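*Narnari evening talk, May 14, 2018. "The Gray Pile." Slot is 60 minutes, so talk slower than last time.*

**Opening**

- Thank Heather Costigan for the intro, however long it was.
- Ask who folded something today. Wait. Enjoy the silence.
- My claim: most of us own one garment in several copies, and it's gray.

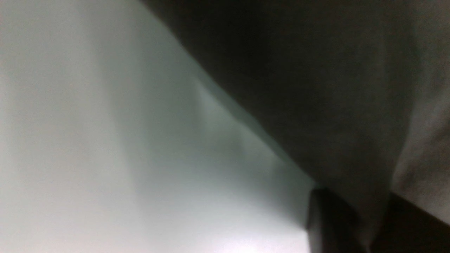

*Slide 1. Dark gray cloth against something paler.*

**Edges first**

- Find an edge before you fold. Any edge. People grab the middle and then blame the sweatshirt.
- Rhys Lowther's method is to shake it and hope. He's in row 2, so be kind. 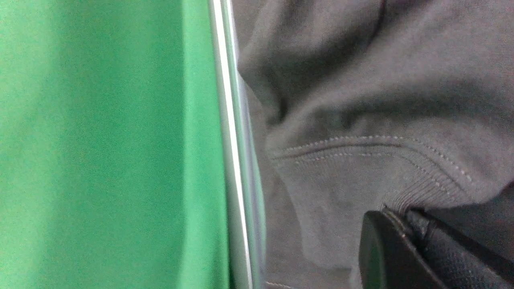

*Slide 2. Green fabric, silver rim, rumpled gray.*

**Seams**

- Point at the curved seam - pause - let them find it.
- A seam is the nearest thing a crumpled garment has to a street sign. Follow it with two fingers until you reach something you can name (cuff, hem, regret).
- Someone from Weidemann will ask about the green cloth. 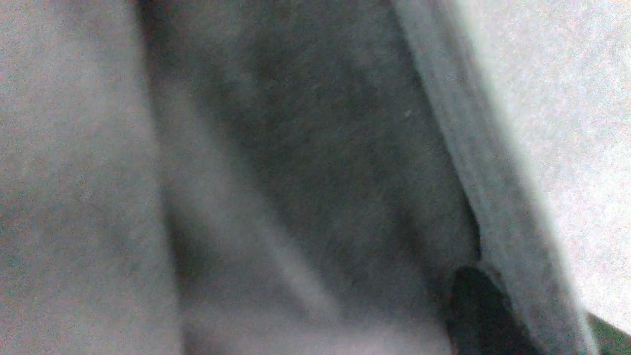

*Slide 3. Folds, close up. Pale speck, upper right of the hollow.*

**Lint, and giving up**

- Possibly lint, possibly a loose fiber. Take a vote.
- Story about the December laundry and the 92 socks. Short version!
- Fold in thirds, sleeves in, stop fussing. A drawer is dark.

**Questions**

- Henryk Kozłowski has the microphone. If he asks about fitted sheets, we are out of time.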